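Gripper trials: where we are after two rounds

The first round of gripper trials finished in April, and the second is most of the way through. Several people have asked which one we're keeping, so this is a short account of what we've tried and what the numbers look like.

We started with two candidates. The Muline is the two-finger gripper that came with the arm. The Garnano is the wider one Kieran Hebden ordered over the winter, with softer pads and a slower motor. Both were run by the same controller, on the same arm, with the same set of household objects. Crescencio Nieto wrote the test sequence and kept the log.

Each gripper made 108 attempts in round one. An attempt counted as good if the object came up, stayed up for five seconds and went back down on its base. The Muline managed 56 and the Garnano 51. That is closer than any of us expected, and it isn't enough of a gap to pick one on.

The failures were more useful than the totals. The Garnano was better on soft things such as tissue packs and bags, and poor on anything with a handle. Its pads are wide enough that they touch the handle and the body of a mug together, and the mug turns as the fingers close. The Muline had the opposite trouble. It got hold of mugs well but slid down the sides of cans when it came in too high.
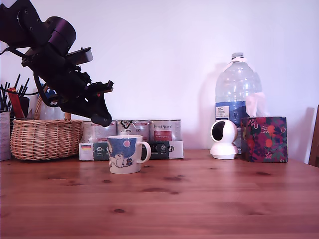 The arm over the mug, with the gripper open. Cans in their tray at the back.

For round two we changed the approach and left the grippers alone. Crescencio lowered the starting height by 40 millimeters and had the wrist turn before the arm comes down, where before it did both together. Kieran also slowed the last part of the move. The can results have improved already. Mugs are the same as they were, though the arm now corrects itself less on the way in.

We also moved the work to a table with a lot more on it. Round one was done on a bare bench at Catterall, and the camera had an easy time of it there. With a basket, a water jug and a tissue box in view, the software takes longer to settle on its target – sometimes long enough that the controller times out and the run has to be started again. Those runs are logged separately and won't count against either gripper.

Still to do: the rest of the mug runs with the Garnano, then a short comparison of the Drelano controller against the one we have now. Kieran has the Drelano on his desk and is waiting on a cable. If you want a copy of the round one log, ask Crescencio.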